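Home Products Guides Spare parts Contact

Clasero roller blind: fitting and first setting

Section 2. Mounting the blind and setting the stop

Please read this section fully before you drill. The Clasero blind is delivered with the tube, the cloth already rolled, two end brackets and the chain. The safety clip for the chain is in the small paper bag.

1. Measure the window opening at the top, in the middle and at the bottom. Write down the smallest width. The widest tube we supply is 1,339 mm.

2. Lay all parts on a clean, flat surface and compare them with the packing list. 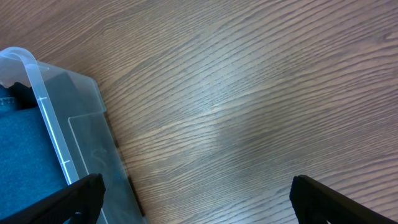

3. Hold the first bracket against the wall and mark the holes with a pencil. For blinds wider than 660 mm, use all the holes in the bracket.

4. Drill, put in the plugs and fix both brackets. Check with a spirit level that they are at the same height.

CAUTION: Do not drill where electric cables may run above the window.

5. Push the chain end of the tube into the first bracket, then press the other end until the pin clicks.
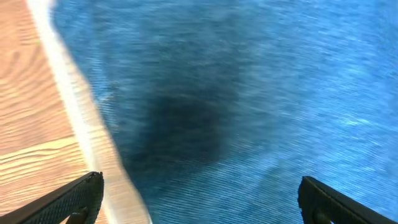
6. Pull the chain slowly and let the cloth go down to the window sill. If it moves to one side, roll it up again and correct the lower bracket with the thin Niller spacer.

7. Fix the safety clip to the wall so that the chain is held tight. The blind must not be used before this is done.

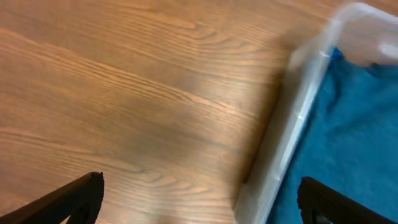

Note on cleaning before first use: wipe the cloth with a dry, soft duster only. Water leaves marks on the Illik fabrics. If you take the blind down for cleaning, put it on a table and not on the floor. Wood with a soft sheen, like the surface in the photograph, can be scratched by the metal pins, so spread a towel under the tube first.

8. To set the lower stop, bring the cloth to the wished height and press the grey button for two seconds.

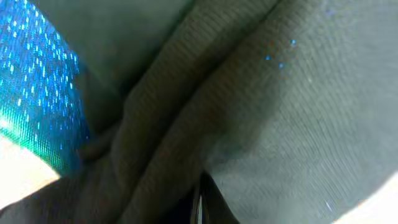 9. Raise the blind fully and lower it again. It should stop at the same place. If it stops too early, repeat step 8 with the cloth 200 mm higher, then bring it down to the correct height.

Blinds with the Yordanov spring have no grey button. For these, go to Section 3.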